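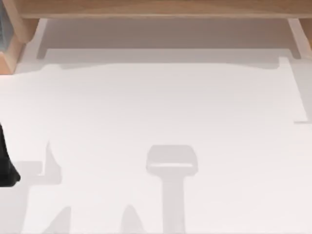

Fadwa Nasr wrote in to say that she had used the Drideck for two months and sent it back, and that I should be harder on the battery than I was in my first impressions. I have now had mine for 21 days, so this is the full review, and on the battery she has a point.

The Drideck is a 10-inch Android tablet from Willside, a company that until last year mostly sold phone cases and chargers. It sits in the middle of their range, above the Marti and below the larger Gamthorpe, which I have not tried. My unit is the base model in gray, bought with my own money. It came with a USB-C cable and no charger.

Screen

The screen is the best part. It is bright enough to read next to a window, colors look natural once you turn off the Vivid setting, and text is sharp at normal reading distance. Auto brightness is slow. Walk from the kitchen to the porch and you will wait a few seconds for it to catch up, and sometimes it overshoots and comes back down.

There is a faint warm tint along the short side near the power button. I only see it on a blank page. Two other owners on the Willside forum report the same thing, and one got a replacement with the tint on the other side.
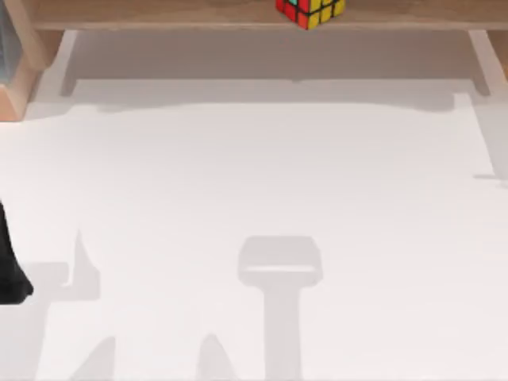 Rubik's cube on a wooden shelf above a white tabletop.

Performance

Web pages, mail and video are fine. With more than a few browser tabs open, the older ones reload when you go back to them, so fill in long forms in one go. Split screen works, but the keyboard covers most of the lower app and there is no way to shrink it.

Games depend on what you play. Card and puzzle games ran without trouble. A racing game I have had for years dropped frames until I moved it down to medium settings, and then it was steady. The back gets warm near the camera after a long session, never enough to put it down.

Battery

Willside says 18 hours of reading. I did not get that. With the screen at half brightness and Wi-Fi on, I charged it every other evening, and on days with a lot of video I charged it every evening. Standby is the real problem. Left on the desk overnight it lost 20 percent, and it did this more than once. Turning off the "Nearby sharing" option helped a good deal - it is on by default and buried under Connections, then More.

Charging from empty takes 3 hours with the charger from my phone. A bigger laptop charger made no difference.

Sound and cameras

Two speakers, both on the same short side, so in landscape everything comes from the left or from the right. Voices are clear and there is not much bass. The headphone jack is still here, which I was glad to see. The front camera is fine for calls in a well-lit room. The back one is for scanning a receipt.

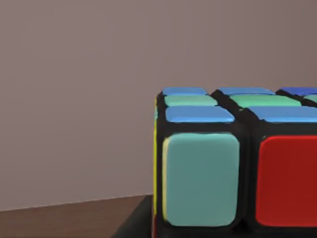
Software and updates

The tablet arrived with four extra apps, and three of them could be removed. The fourth is the Willside store, which sends a notification most mornings until you block it. I have had one update so far, a small security patch in December. Willside promises two years of them, and I would like to see more at this price.

Should you buy it?

If you want a tablet for reading and video at home, and there is a charger close by, the Drideck does the job and the screen is better than it needs to be. If you travel, or leave a tablet in a drawer for days and expect it to be ready, look at something else. The Marti has the dimmer screen, but mine held its charge much better overnight.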